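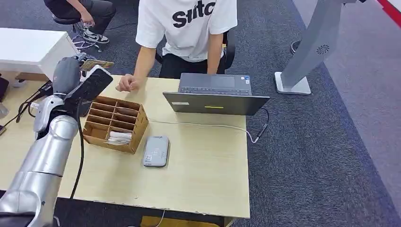 Stisville办公区的一张浅色木纹桌，棕色纸板分格盒放在笔记本电脑旁。

【Stisville讯】Koltetti公司位于Stisville的开放办公区已完成桌面收纳与地面养护的统一调整，新的工位管理办法自7月起执行。调整范围包括184个工位、相邻的走道以及靠窗一侧的临时讨论区。原有办公桌全部保留，桌面小件改用纸板分格盒存放，地毯继续使用，同时对清洁周期和移动家具的方式作出规定。

项目由Koltetti行政与设施组牵头，收纳部分在内部文件中称为“Bundar方案”。负责人Dale Sutherland介绍，方案经过11周试用后定稿，试用期间分格尺寸改过两次，隔片插接方式改过一次，盒体材料始终为瓦楞纸板。

按照方案，每张办公桌配一个敞口分格盒。盒内以纸板隔片交叉插接，形成小方格，前沿低于后沿，坐姿下可以直接看到格内物品。隔片与外壳之间不使用胶水，拆下后可平放，损坏的隔片单独更换。外壳为纸板本色，不覆膜，不印图案。设施组曾比较过覆膜样品，覆膜后表面较易擦拭，但插槽边缘容易起层，隔片反复取放后尤为明显，因此没有采用。

格内放什么由使用人自行决定，办法只列出不宜放入的物品：盛有液体的容器、未加盖的墨水和胶剂、刀片，以及正在充电的设备。纸巾、便签、回形针、转接头、耳塞、备用笔芯等均可放入。折叠纸巾一类的软质物品建议平放在格底，不要塞紧，取用时应避免把隔片一并带起。

移动电源、便携路由器一类的扁平电子设备不进纸板盒，平放在桌面，与盒体之间留出一掌宽。办法对此没有规定固定位置，只要求设备标签保持可读，散热面不被遮挡，接口方向不朝向桌沿。使用笔记本电脑的工位，屏幕完全打开后不应碰到分格盒的后沿。桌子进深较小的，分格盒可以横放，低沿仍朝使用人一侧。

试用阶段暴露的主要问题是受潮。纸板盒放在靠近茶水间的工位时，底板边缘出现轻微翘曲，隔片插槽随之变松。设施组随后在盒底增加了一层同材质垫板，垫板可抽换，厚度与隔片相同，可以用同一批板材裁切。饮水杯与分格盒的相对位置也写进了办法：水杯放在惯用手一侧，分格盒放在另一侧或桌面中部。Sutherland表示，增加垫板后翘曲的报修明显减少，靠近茶水间的几张桌子仍需按较短的周期检查。

第二个问题是格子大小。首批样品的方格偏大，细长物品倒伏后叠在一起，使用人往往把几类东西放进同一格。第二批缩小了方格，笔类可以立住，但较厚的便签本放不进去。定稿版本取两者之间的尺寸，并允许抽掉部分隔片，把相邻的两格合成一格。抽下的隔片背面写有工位编号，统一存放在各区文件柜的最下层抽屉，不得丢入废纸箱。

隔片的裁切方向也有要求。瓦楞走向须与插入方向一致，横向裁切的隔片在插口处容易折断。试用期间有一批隔片因裁切方向错误被退回，退回部分改作垫板使用，没有另行报废。定稿图纸在隔片一角加了方向标记，组装时标记统一朝上、朝左。

桌面其余部分的要求较为简单。下班时桌面可以保留笔记本电脑、分格盒和一件扁平设备，其他纸质文件入柜。卡片、名片等薄件如果放在桌子远端，应以不滑落为准，清洁人员擦拭桌面时只移动分格盒，不移动电子设备，也不整理格内物品。擦拭使用拧干的微湿布，木纹饰面顺纹擦，纸板盒只用干布或软毛刷。盒底积灰时先抽出隔片，再把外壳倒扣轻拍，不用吸尘器直接对着格口吸。

线缆管理列为单独一节。沿桌面走的线缆应贴近桌沿，转弯处不得压在分格盒下面。办法解释说，线缆垫在盒底会使外壳倾斜，低沿一侧受力增加，插槽先于底板损坏。已有的理线夹继续使用，新领用的理线夹为可粘贴式，粘贴前须确认桌面饰面无起泡。需要跨越走道的线缆一律改从柜体后方绕行，确实绕不过去的，应加装扁平线槽，线槽两端与地毯绒面之间不得留有翘边。

地面部分的工作量大于桌面。办公区铺设的是灰色系混色地毯，绒面低而密，炭灰、石板灰和灰白色纤维交错，肉眼看上去呈斜向的细碎纹路。这类绒面对浅色纸屑和灰尘的遮掩能力较强，日常目测不容易判断是否需要清洁，设施组因此取消了原来“见脏即扫”的做法，改为按周期吸尘，并在每周五下午增加一次逆绒检查。

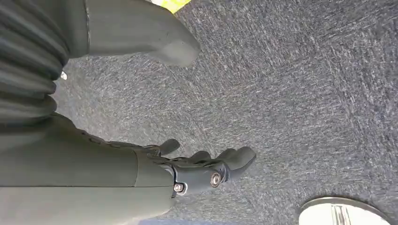 逆绒检查的操作方法是用手背或软刷逆着绒头方向轻推一段，观察根部有无积尘和纸板碎末，然后顺绒抚平。检查点选在桌脚内侧、转椅活动范围的外缘和柜体前方，走道中央不作为检查点，那里的吸尘频次本来就高。检查结果按区登记，整个办公区划为7个区，每区一张登记表，表上只记位置、处理方式和完成时间，不记工位使用人。

纸板碎末是更换收纳盒之后新增的一类杂物。隔片首次插接时，切口处会有少量纤维脱落，落在绒面里不易看出，受潮后容易结块。设施组的处理办法是把首次插接放在铺有衬布的工作台上完成，组装好再送到工位，工位现场只做隔片的抽取和调整。试用后期送达的分格盒均按此办理，桌脚附近清出的碎末有所下降。

吸尘器的刷头也作了调整。低密绒面不宜使用硬毛滚刷，长期使用会把绒头拉散，混色纤维的纹路变乱后难以恢复。办法规定日常吸尘采用平口刷头，行进方向与绒头方向一致，收尾时再横向走一遍。湿洗只在局部污渍处理后仍有痕迹时进行，湿洗区域干透之前，不得放置纸板制品，也不得把转椅推上去。污渍处理由外缘向中心进行，用白布吸附，不得来回揉搓。

地毯的拼接处由Orbán负责复查，该公司承担办公区的饰面和地面维护。复查内容包括接缝是否起边、胶层是否外露、相邻块材的纹路方向是否一致。Orbán在复查意见中提出，柜体搬动时不应在绒面上拖行，短距离移动也应使用滑垫。意见还提到，部分桌脚下的绒面有压痕，可在办公桌挪位后用蒸汽小幅回弹，但蒸汽头不得停留，处理后用软刷理顺即可。上述意见已写入办法附件。

备件安排方面，纸板外壳、隔片和垫板分开申领，隔片以捆为单位，外壳按件登记。使用人发现外壳开裂、插槽松动或底板变形时，可直接在区内登记表旁的备件架领取隔片和垫板，外壳则由设施组更换。换下的纸板件拆平后集中回收，带有胶带、贴纸的部分先撕下，撕不干净的单独放置。备件架设在文件柜侧面，离茶水间最近的一处改放在带门柜内。

对于在分格盒外侧贴标签，办法没有禁止。设施组建议标签贴在后壁外侧，不贴在隔片顶端。隔片顶端的标签在抽取时容易勾住相邻隔片，撕除后切口也会起毛。笔记本电脑外壳上的贴纸不在管理范围内。

临时讨论区不设固定分格盒。讨论区使用的盒子由各区借出，用后当日归还，借出前应清空格内物品。讨论区桌面与工位桌面同为木纹饰面，擦拭要求相同。该区椅子数量和桌子摆放方向不变，地毯按走道的标准吸尘，讨论时间超过半天的，由当日使用方在离开前用手持刷清理桌下碎屑。

Koltetti表示，新办法执行期间不再调整方格尺寸，收到的意见先行登记，待下一批板材订货前统一处理。目前登记较多的一项是希望提供更矮的前沿，以便左手取用。Sutherland称，前沿继续降低会影响最前一排隔片的插接深度，设施组正在测试把最前一排改为单向隔片，测试件仍用现有板材裁切，暂不更换供货规格。

靠近茶水间工位的垫板检查由设施组与Orbán共同进行，安排在周五逆绒检查之后。检查期间工位可以照常使用，桌面分格盒需临时移开时，由检查人员整体平移并放回原处。登记表随当周的地面检查表一并存档。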